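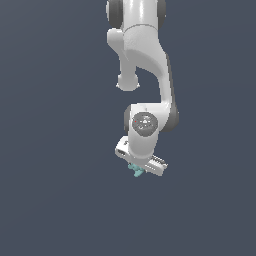 4. Setting up the Plonen centrifuge

Read this section before you plug the unit in. It covers placement, the rotor, the first run and balancing. Cleaning is in section 6.

4.1 Placing the unit

1. Choose a level bench that can carry the weight of the unit with a full rotor. Do not use a cart or a bench with casters.
2. Leave 8 inches of clear space on every side. Keep people and sample racks out of this space during a run.
3. Set the unit down and press on each corner of the housing. If it rocks, turn the front feet until it stands firm.
4. Plug the cord into a grounded wall outlet. Extension cords and power strips are not approved.
5. Turn on the main switch at the back. The display shows the software version, then READY.

Note: If the unit was stored in a cold room, let it stand at room temperature overnight before turning it on.
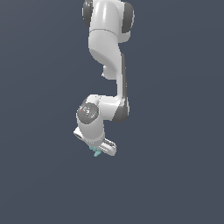

Figure 4-1. White arm with dark gray joint housings.

4.2 Fitting the rotor

1. Press OPEN and lift the lid until it stays up by itself.
2. Remove the foam shipping block from the chamber. Keep it with the carton in case the unit has to be returned.
3. Wipe the drive shaft and the rotor bore with a dry, lint-free cloth.
4. Lower the rotor straight down onto the shaft. Turn it slowly by hand until it drops into place.
5. Tighten the rotor nut clockwise with the Salletti key supplied.
6. Pull up gently on the rotor. It should not move.

Caution: Never run the unit with a loose rotor nut. Check the nut at the start of each shift, and again whenever the rotor has been changed.

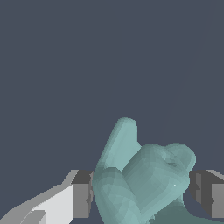
Use only rotors with the Varkwood stamp on the underside. The stamp gives the highest permitted speed. If it cannot be read, take the rotor out of service.

4.3 First run (no samples)

1. Close the lid and press down until the latch clicks.
2. Set the speed to 200 rpm and the time to 20 minutes.
3. Press START. Listen for scraping or knocking during the first minute.
4. If the run is quiet, let it finish. Then repeat it at 3,000 rpm.
5. Write both runs in the equipment log, with your initials.

If the display shows E-IMB, the load is out of balance. With an empty rotor this usually means that a bucket is missing or has been hung the wrong way around.

4.4 Balancing blood tubes

Load tubes in pairs, directly across from each other. Both tubes in a pair must be the same type and filled to the same level. If you have an odd number, fill a spare tube with water and label it BALANCE.

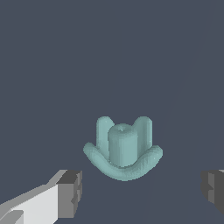 Do not pair a glass tube with a plastic one, even when the levels match. Gel tubes should be paired only with gel tubes. Serum tubes must finish clotting before they go in; follow the tube maker's times.

Warning: If a tube breaks, press STOP and wait 30 minutes with the lid closed. Put on gloves, a gown and eye protection before opening it. Pick up glass with forceps, then go to section 6.3.

Questions about installation: Frauke Schmieder, Technical Service. Training records go to Sohail Hashmi.

Section 4 revised 6 Jan 2022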